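# Ornus FAQ: the questions I keep getting

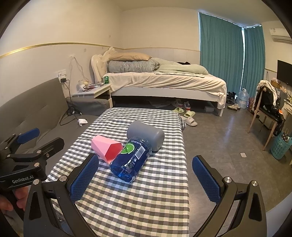 *Leokadia Urbańczyk*

Ornus takes recordings from hand-held grippers and turns them into trajectories a policy can train on. I wrote most of it, so most of the questions land with me, and this page is where I put the answers once I've typed them three times. Last big tidy-up was in July. If something's out of date, open an issue and I'll get to it!

## What does Ornus do, in order?

Ingest, align, track, segment, export. Ingest unpacks the video and the sensor logs. Align puts them on one clock. Track estimates where the gripper was in space for every video frame (that's Sekeck, more on it below). Segment chops the session into episodes, and export writes them out in whatever format your training code likes.

You can stop after any stage and pick up again later. I do this constantly, usually between align and track, when I've changed my mind about a calibration file.

## Is Sekeck part of Ornus or a separate thing?

Separate repo, same issue tracker. Sekeck is the visual-inertial tracker, and you can run it on its own if all you want is poses. Zdzisław Duda looks after it these days and he's much more patient with C++ build questions than I am – please tag him, not me.

## My tracking goes sideways over patterned cloth. Why?

Ah, the big one. Gingham like the stuff on the table up top is lovely for finding corners and terrible for telling them apart. Every check looks like its neighbour, so the matcher can slip by one square and be perfectly happy about it. You'll see a sudden sideways jump in the path, then smooth motion again, parallel to where it should have been.

Things to try, roughly in the order I'd try them:

- Set `match.ratio` to something stricter. The default is generous.
- Turn on `imu.gate`, which throws out matches that disagree with the inertial prediction.
- Leave the background in view. A sofa, a bed, curtains, furniture at different depths: all of that gives the tracker something to hang on to. Don't mask it out!
- Plain cloth, if you've got the choice.

On our worst session the gate rejected 686 matches that the ratio test had let through, and the path came out clean.

## Should I mask the gripper fingers?

Yes, always. They stay put in the image while the world moves, so the tracker reads them as evidence that you're standing still. Run `ornus mask --fingers` on a short clip where you open and close fully, and it'll build a mask covering the whole sweep. Give it a bit of margin around the pads. Textured pads with a fine grip pattern throw off a lot of features, and a few always leak past a tight mask.

## What if there's a second gripper in view?

The finger mask won't catch it, as it moves on its own. Use `--dynamic` and Ornus will drop any cluster of features that doesn't agree with the main camera motion. It costs a bit of time but it's worth having on for any two-handed recording. The operator's hand gets dropped the same way, which is handy.

Each gripper gets its own track. You then run `ornus pair` to put both in the same coordinates. If the two views barely overlap, pairing gets wobbly, and I'd start the session with both of them looking at the same bit of table for a few seconds.

## How does it know which way up a cup is?

It doesn't, by default. The detector gives you a box and a class, and a cup on its side gets the same label as one standing up. If your task is righting tipped cups you'll need the orientation head, which lives in the `su` branch. Su estimates a long axis and which end is open.

It's good on cups with a visible rim, especially when the inside is facing the camera. It's so-so on plain cylinders seen from behind, where the two ends look much the same, and it will report low confidence there. Please read the confidence column! I've had people train on the whole lot and then ask me why the arm keeps grabbing the bottom.

Bottles use their own model. A printed label helps a fair bit, though a label with a strong graphic on one side can pull the axis estimate when the bottle has rolled. We have a fix half done.

## Can I plan straight from the output?

You can feed it to Benell, our planner, without conversion. Benell takes the gripper path, checks it against your arm's joint limits and tells you which stretches the arm can't follow. Human wrists are cheerful about poses that a six-axis arm wants nothing to do with, so expect some losses. From our last 598 episodes, 161 had at least one stretch flagged. Most could be saved by shifting the base of the arm in the config.

Benell doesn't know about your furniture unless you give it a collision model. I'd put the tabletop in at the very least.

## What's the latency if I run it live?

Live mode is there for checking your recording setup and I wouldn't close a control loop on it. On my laptop it's 233 ms from camera to pose. You might do better with a proper GPU, but the alignment buffer is going to cost you whatever you do.

## Why are my episodes cut in silly places?

Segmentation looks at finger opening first and speed second. If you fidget with the trigger between grasps, it thinks you're starting a new attempt. Raise `segment.min_gap` and see if that sorts it. If not, there's a manual mode with a timeline you can scrub, and it's ugly as anything, but it works.

## Do I have to tidy the room first?

Nope. Clutter beyond the work surface is fine for tracking and I quite like it for training too. What does hurt is things that move halfway through: curtains in a breeze, a telly playing, someone walking past. Turn on `--dynamic` for those.

## Where do I report a bug?

The issue tracker, with your config and the `align.log` file attached. If it's a tracking problem, a short clip is worth more than a long explanation. Feature requests go in the same place with the `wish` label – I do read them, slowly.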